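Open day thread, Votstead robot workshop. Posting as I go, thumbs are cold
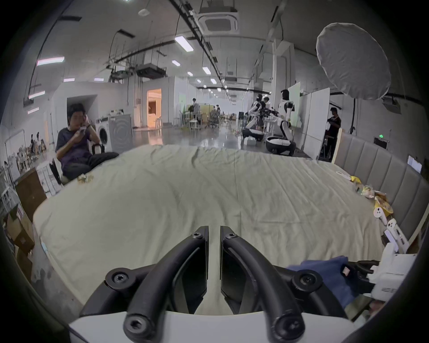
Last edited: June, 4:10 pm

1/ Made it. Long grey corridor of a place, pipes all over the ceiling. Ozan Canpolat is walking us round in groups of 10

2/ There's a bed in the workshop. Full size, cream sheet, headboard. Snack packets up by the headboard. Washing machine across the way. Didn't expect to feel so at home tbh

3/ Hand-held gripper has two curved black fingers, flat pads on the inside. Want one for getting stuff out from behind the couch

4/ 2 humanoids further down, white and black, round helmet sort of head on the nearer one. Parked at a workstation. Bigger crowd favourite than the free coffee

5/ Asked Adoración Montoya what's hardest. "Sheets." No hesitaton. Fitted ones worst, she reckons

6/ Talk was meant to be 40 min, ran over. Saadet Kılıçarslan on soft objects, really good, my notes are a mess. Will type them up tonigth

7/ Bus in 2 min, gotta run. Doors open again after lunch tmrw, colour-coded name tags at the front desk, grab a green one for the floor tour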